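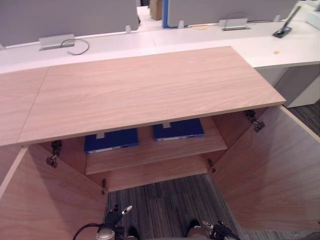

OFFICE NEWS: THE CUPBOARD, AGAIN

Quick one this issue, writing this between two calls. The low oak cabinet by the window is staying. Several of you asked. It came over from the old Flovus rooms in January and has been sitting more or less where the movers dropped it, doors sticking, stuff sliding toward one end. That is getting sorted now. Please read to the end before you put anything in it.

Short version for people who stop here: project files only, flat on the shelf, label facing the doors. No mugs. No shoes (you know). Questions to Khadija Bouzid, not to me.

What goes in

Box files. The dark blue ones, lying flat, label strip to the front so you can read it when the doors are open. One shelf in the middle and that's your lot, so no standing files up on end and no second layer. Second layer is how we ended up with the Truveck contract under a stack of takeout menus for most of the winter.

There's room underneath too but keep it for the oversize drawings, rolled, rubber band round them. If you don't have a rubber band ask Lakshmi, she has a drawer full.

Labels: printed please. Black on white, project name first, then year, then your initials. Handwritten is OK for a week while you get round to it. Blank label means it goes to the archive pile and you can go and find it there.

What does not go in:

Chargers. Umbrellas. The Makowska samples, which belong in the sample room and always have. Anything with food in it. Personal mail. The spare keyboard with the missing space bar – just let it go, whoever you are.

Also not paper that's waiting to be shredded. Wastarent only collect from the gray bin at the end of the hall, they will not open a cabinet and go looking. We lost a pickup that way last time and paid for it anyway.

Getting it straight

Right so the leveling. The top is two boards that meet at a seam on the left, and if the carcass is twisted even a bit you feel a lip there when you run your hand over it. Karthikeyan Arumugam noticed it first, he sets his laptop down there and it rocks. The carpet doesn't help. It's that gray striped stuff, has a bit of give, and a heavy cabinet sinks wherever it likes.

What we're doing, for anyone who has the same trouble with the tall unit in the back room:

Empty it first. Really empty, not "just the heavy ones."

Doors wide open. They're on concealed hinges and they swing well out of the way, but look before you step back. My shin speaks from experience.

Level along the front edge, then along the back, then front to back at each end. Write the readings down, you will not remember them. Then once corner to corner across the top, which is the one everybody skips and the one that shows a twist.

Pack under the low corner. Thin packers, one at a time, check again after each. Wait 10 minutes before you check, the carpet keeps settling under the weight and you'll be chasing it otherwise.

Leave the hinge screws alone until the box itself is level. Senthil Marar did the doors first on the tall unit, got them lovely, then we leveled it and he had to do the whole lot over. He's asked me to put that in as a warning.

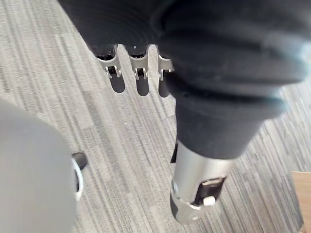

Floor space, please

Can we keep the carpet in front of the cabinet clear. Both doors need to open all the way, the right one especially, and a bag left on the floor means someone opens it halfway, reaches round, and drags a file out by its lid. Lids don't like it. Replacement box files are not expensive but I've now ordered them twice and I'm a bit tired of the form.

Same goes for boxes of printer paper. There's a place for those. It's next to the printer.

If you're working on the floor there, sorting or measuring or whatever, take your stuff with you when you stop. A tape measure got vacuumed in February or thereabouts. The vacuum came off worse.

Carpet cleaning is still booked but I don't have the day yet, will email. Anything left down will be moved to the shelf outside the kitchen. If it isn't claimed in 14 days it goes.

The tools

Precious Agbayani has made up a small box for this kind of job and it lives on the windowsill behind her desk. Packers, a cross-head screwdriver, pencil, the short tape (new), a soft cloth, and the blue level. Sign it out on the sheet. The sheet is inside the lid.

About the level. It's the only decent one we have. The old yellow one was reading off, we checked it against the new one and against itself turned end for end and it's gone in the trash. Do the same check with this one now and then: lay it down, note where the bubble sits, turn it round end for end on the same spot, look again. Should read the same both ways. If it dosen't, tell Precious and don't use it to hang anything.

Lay it down flat when you're done, don't lean it against the wall. They slide. One knock on the end and you can't trust it anymore, and you won't know you can't trust it until somebody's shelf is crooked. 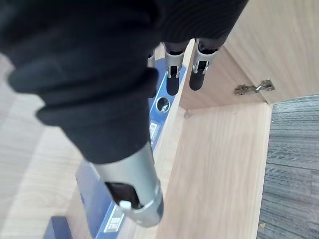

And wipe the edge before you put it on the oak, please. A bit of grit on the bottom throws the reading, plus it scratches, and the top marks more easily than you'd think. There's one long scratch near the back already which predates all of us. No more. That's what the soft cloth is for, it is not for glasses (Karthikeyan).

Sizes for anyone ordering: don't guess, measure the inside of the cabinet, the doors eat a little of the width at the hinge side and a basket that fits on paper will catch. Lakshmi Mudaliar bought a very nice set of trays that fit nowhere in this building. They are free to a good home, see her.

Who moved what

Old closed projects, anything finished before the move, went to the archive in the basement. Roughly 30 files. The list is on the shared drive under Cabinet, and if you need something back put your name against it on the list before you take it, not after. Archive door code is 2652, and please stop writing it on the door.

Files without a project name are on Khadija's desk. Go and look through them, some are obviously yours. One has what looks like somebody's vacation booking in it.

Current projects are going back in the cabinet bit by bit as they get labeled, so if yours isn't there yet it's probaly waiting on a label. Easiest fix is to print the label.

The key: there was one, it went missing in the move, we don't need it. Nothing confidential goes in there. HR folders stay in the locked drawer with Senthil.

Next job on the list is the tall unit, redo, and then the coat hooks, which need to come down about a hand's width so that more than one person can reach them. If you can spare half an hour for the tall unit tell Precious. Bring knee pads if you own any.

Next issue: parking, the kitchen tap, and the results of the chair survey (please fill in the chair survey).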